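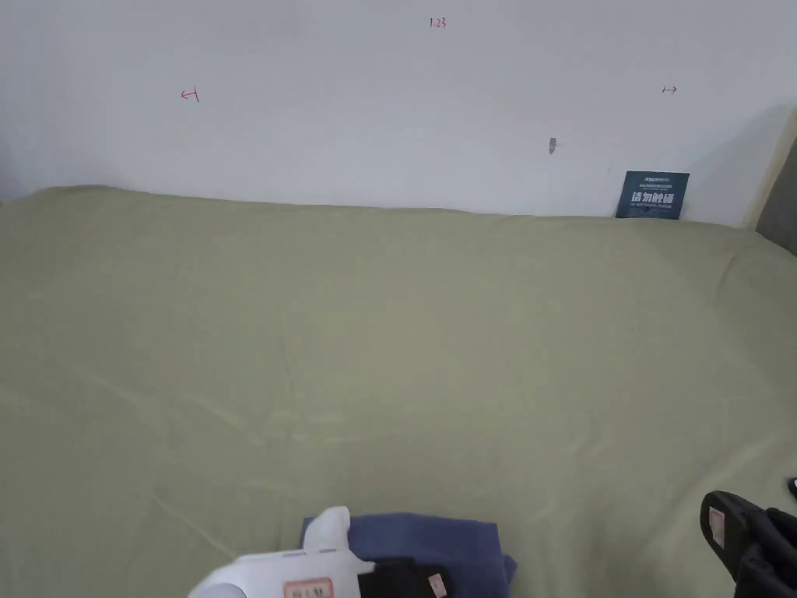 Folding is the chore everyone asks me about. I have worked on household machines for long enough that relatives bring it up at meals, and the question is always the same. When will it do the laundry?

My short answer is that it depends which bit of the laundry you mean. The washing part was sorted out long ago by a drum, a pump and a timer. What's left is everything on either side of it: finding the clothes, getting them in, getting them out, and turning a heap into a pile you can put in a drawer.

Search this blog Search

I kept a tally through January on the folding work. The count was 1113 attempts at a single flat item, starting from a heap on a bed. We passed 425 of them. A pass meant the corners were near enough together that my mother would have left it alone. That isn't a scientific standard but we all knew what it meant, and we stuck to it.

Most of the failures came before any folding was done. Cloth has no fixed shape, so the first job is to find an edge, and in a heap the edge is usually underneath. A person gives it a shake and looks again. Our software, which we call Irkura, spends a long time deciding where to pinch, and then it often picks up two layers when it wanted one. Once it has two good corners in hand, the rest goes fairly well.

The bed makes it harder. A table is flat and stays where it is. A mattress gives when you press on it, and the sheet moves along with whatever is lying on it. If the fingers go down a little too far they take a pinch of sheet as well, and then the whole bed tries to come along. I'd put 200 of our failures down to that alone.

Then there is all the other stuff. Real beds have things on them. A person tidying up moves a phone out of the way without thinking about it, and puts a stray bit of white cloth to one side. For a machine each of those is a fresh decision. Is it laundry? Can it be squeezed? Where should it go?
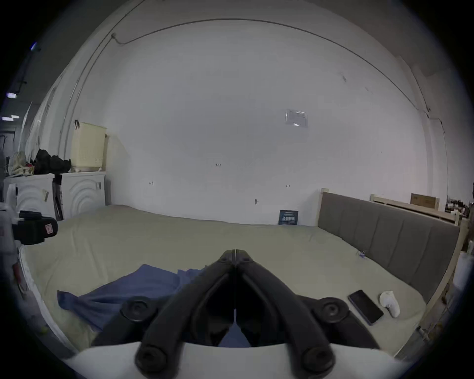
What I would pay for now

Wycliffe Biwott, who I shared a bench with at Trillton, thinks people should stop waiting for a machine that does the lot and buy one that does a single dull step well. I have come round to his view. A thing that carried the basket from the washer to the bedroom would save me more effort than one that made a neat square out of a T-shirt, and it is a much easier thing to build.

Laundries and hotels are in a better position. They have the same towel over and over, a flat surface and good light, and someone standing by who can clear a jam. Sasau sells a line for that sort of work and I've watched it run for a full afternoon. It needed a person 4 times. I would call that working. The same kit in my spare room would be no use at all, as it would fill the spare room.

Small shops fall somewhere in between. Laizer tried a pair of arms for refolding jumpers after customers had been through the display, and gave up on it. The folding was acceptable. The trouble was that customers kept pulling things out of the stack while the arms were still adding to it.

For homes, my guess is that the first useful ones will be slow and will work while you're out. Slow doesn't bother me. If it takes all morning over one load and the load is done when I get in, fine. I'd mind a lot more if I came home to find the sheet pulled off the bed and a sock folded inside a pillowcase, and at the moment I'd expect both.

We go back to single shirts next, sleeves included. I will put the numbers up when I have them.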